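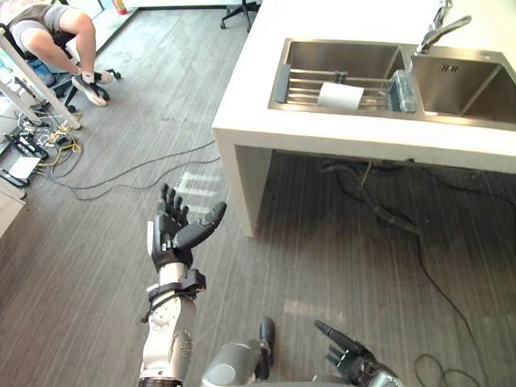
Stillcombe Residents Forum > Environment > Litter and recycling

fernbank
Oct 13, 2024
Has anyone else had the letter about the refill shop on Druten Road? The council wants to end the rent discount in December, and the shop says it can't stay open without it. I use it for washing-up liquid, rice and oats, and I haven't bought a plastic bottle of detergent since spring. It's a plain enough place to fit out, you need scales, tubs and a white counter like the one in the photo, so I don't see why it has to cost so much to keep going. The discount is worth 900 a year. Is there any point in writing in?

millpond_2
Yes, write in. They counted letters last time with the bottle bank and it stayed.

Tarmac
I'm against it, sorry. 900 a year is 900 a year, and most people in Stillcombe have never been through the door. If the shop was popular it would pay its own rent. The same money would buy more bins by the river, where the plastic is.

fernbank
Bins by the river get emptied once a week and overflow in between. I'd like less of the stuff sold in the first place.

Tarmac
So would I, but one shop won't do that. The crisp packets and drinks bottles I pick up aren't things you can refill there.

heronwatch
Tarmac has a point about what's in the river. On our last clean-up between the weir and the Gedis works we got mostly bottles, bits of polystyrene and fishing line. No detergent bottles that I remember. I'd still keep the shop. They lend us the litter pickers and store the sacks for nothing.

millpond_2
Didn't know that about the sacks. Worth putting in the letter.

oldlock
The shop told me they sold 3000 refills last year. Don't know if that counts a bag of lentils the same as a bottle of shampoo.

Tarmac
It will count everything. I'd want to see it broken down before I believed it.

oldlock
Fair enough. I'll ask when I'm next in.

quarryside
Could they share with Kravchuk Hardware? There's spare room at the back where the paint used to be, and they already do paraffin by the litre.

fernbank
I asked in Kravchuk's this morning. They'd think about it but they don't want dry food near the paint and garden chemicals. Cleaning products only.

quarryside
Cleaning products only would suit me. I get my rice at the supermarket anyway.

heronwatch
Wouldn't suit me, the food is most of what I buy.

millpond_2
Address for letters is the council office, marked for the environment team. Email is fine too but put your postcode on it or it isn't counted.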